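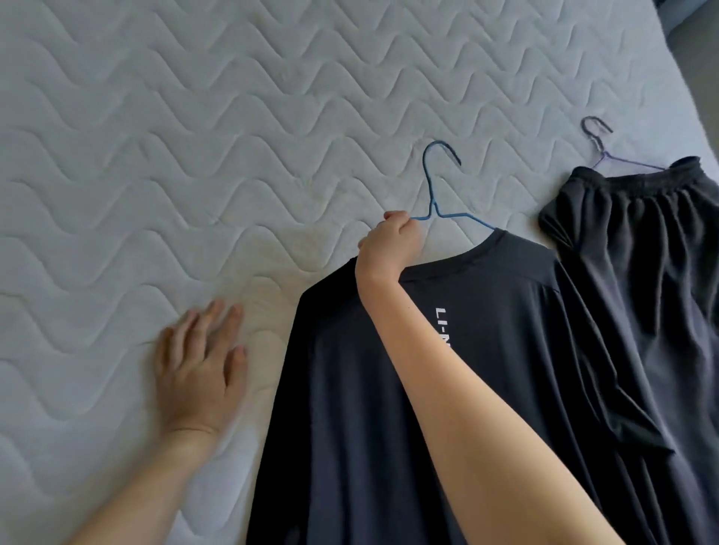

Angharad Trevor

## 4. Hanging the wardrobe section

Sections 1 to 3 covered assembling the Jilau wardrobe, fixing it to the wall and fitting the rail. Leave the rail empty overnight before you load it. If you finished the rail on a Thursday evening, hang the clothes on Friday.

The steps below are for tops with long sleeves: athletic shirts, T-shirts and thin knits. For coats and anything with a lining, go to section 5.

### 4.1 What you need

- Coated wire hangers, one per garment
- A flat surface at least as wide as a shirt with the sleeves out (a made bed or a bare mattress is fine)
- A lint brush, if the clothes are dark

**Note:** The rail is 84 cm long. Slim wire hangers take up much less of it than wooden ones. Don't mix the two on the same rail.

### 4.2 Putting a shirt on a wire hanger

1. Close any zippers and turn the shirt right side out.
2. Lay the shirt flat, back side up, with the collar pointing away from you.
3. Smooth the shoulders with your palm. Small creases in the body can stay.
4. Hold the hanger by one arm and feed it in through the neck opening. The hook stays outside, above the collar.
5. Slide the first arm along to the shoulder seam, then ease the second arm under the other side of the collar.
6. Check that the twisted neck of the hanger sits in the middle of the neckline.
7. Lift by the hook and let the sleeves drop.

**Caution:** Do not pull a crew neck wide to get the hanger in. If the opening is tight, go in from the hem and bring the hook up through the neck.

### 4.3 Loading the rail 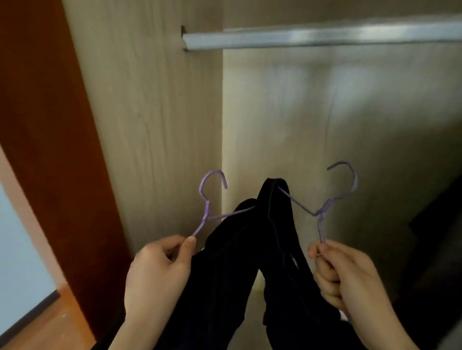
*3 min read*

Stand square to the open wardrobe and work from the back corner toward the doors.

1. Hold the hanger low on its arms, one hand on each side.
2. Raise it until the hook clears the rail, then lower it into place.
3. Turn all the hooks the same way. The clothes slide better and come out one at a time.
4. Leave a finger's width between garments.

If the shoulders bunch up toward the middle, the hanger is too narrow for the garment or has gone in crooked. Take it back down and repeat 4.2 from step 4. Look for the label inside the neck: it should sit at the center back.

**Note:** Wire hangers bend – the arms can be pressed down a little by hand for sloping shoulders. Do this before the garment goes on.

### 4.4 Working in batches
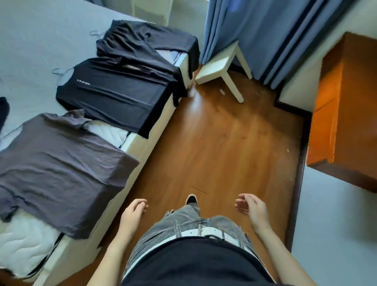 Sort the clothes before you hang any of them, and keep each batch small enough to fit along one side of the bed. Put similar colors together, and lay the pieces out in a row so you can take them in order. Three dark tops side by side is a good size for a batch, and it doesn't matter if the hems hang over the bed frame. Sleeves that overlap the next garment should be pulled clear before you pick anything up. Keep the floor between the bed and the wardrobe free of shoes and bags.

When the batch is done, brush the sheet or mattress and start the next one. Spare hangers go on the left end of the rail.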